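工业自动化论坛 > 洗涤与后整理 > 叠衣工位上自动化之后，人怎么排

楼主 layang_233
发表于 10月

我们是做酒店和宿舍布草租洗的，车间在Nesport，主线是平烫加折叠，T恤、工服这类散件一直靠手叠。上个月开始在散件区试Sula叠衣单元，先报几个数：人工工位每小时234件，Sula单元目前每小时125件，夹空后需要人工复位。班组没有减人，但原来叠衣的两个人改成一个上料、一个看示教数据。
问题是岗位定级。上料按普工算，看数据的按什么算，工资表里没有这一栏。有经验的说说。

2楼 缝边不走直线
125件是含复位时间还是不含？含的话还能谈，不含就没有比较意义。另外你们上料是摊平上料还是成堆上料，差别很大。成堆上料的话，抓领口这一步的失败率决定一切。

3楼 layang_233
回2楼：含复位。目前是摊平上料，所以上料的人动作量比以前叠衣还多，这也是她们有意见的地方。以前叠完一件算一件，现在摊完一件算半件。

4楼 Wattanapong售后群潜水
摊平上料等于把最难的一步留给人做。我们厂当时也是这样，后来把精力放在示教上，用手持夹爪采动作，人拿着夹爪直接叠。换成手持之后不需要会编程，叠衣熟练工当天就能上手。采集的场景也不限于车间台面，床上、桌上都采，布面背景杂一点没坏处。
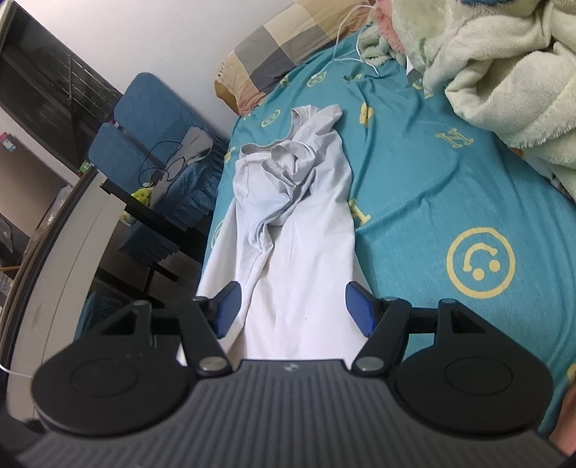 Lurnari

补充4楼。白T恤放在带印花的青绿色床单上，衣身靠近夹爪的一段比较平，领口那头是皱的，罗纹边拧在一起。两个蓝色指垫分在衣服左右两侧，这个起手位适合做对折，不适合做理领。我的做法是把理领和对折分成两段动作单独标注，混在一段里后面很难查错。
岗位方面，我们那边采集员由叠衣工转岗，计时不计件。计件的话人会赶，动作变形，数据要返工。

6楼 缝边不走直线
不同意计时。计时的结果是一个班采不了多少条。应该计件加抽检，不合格的不计数。另外床上采的数据拿到不锈钢台面上能不能用，我持保留意见。软垫面下压时布会陷，夹持高度和硬台面不一样。

7楼 Lurnari
软硬面的差异存在，所以两种都要采，比例自己调。抽检我不反对，但抽检标准谁定？如果由工程师定，叠衣工会觉得是外行管内行。我们让两名老工人参与定标准，争议少了很多。

8楼 半自动打包机
说点现场的。手持夹爪拿一个班，手腕受不了。叠衣工本来就有腱鞘炎的问题，换个工具还是同一只手。建议轮岗，最多连续2小时，中间换去上料或者质检。这一条应该写进岗位说明，不能靠班长口头安排。

9楼 layang_233
8楼这条有用，我们现在是连续拿到吃饭，确实有人反映手腕酸。准备改成2小时一换。
定级我先按“设备操作”报，比普工高一档，采集和复位都算在内。计时还是计件，先跑一个月计时加抽检，有结果再来更新。

10楼 缝边不走直线
更新时请把上料人员的工时也列进去，不要只列单元产量。一台机器125件，背后搭进去多少人时，这才是你们老板应该看的数。

11楼 Wattanapong售后群潜水
同意10楼。还有复位次数，按班次列，夜班和白班分开。我们夜班的复位几乎是白班的两倍，查下来是上料的人手不够，跟机器关系不大。

12楼 layang_233
收到，表头按这几项改：班次、上料工时、采集工时、复位次数、合格件数。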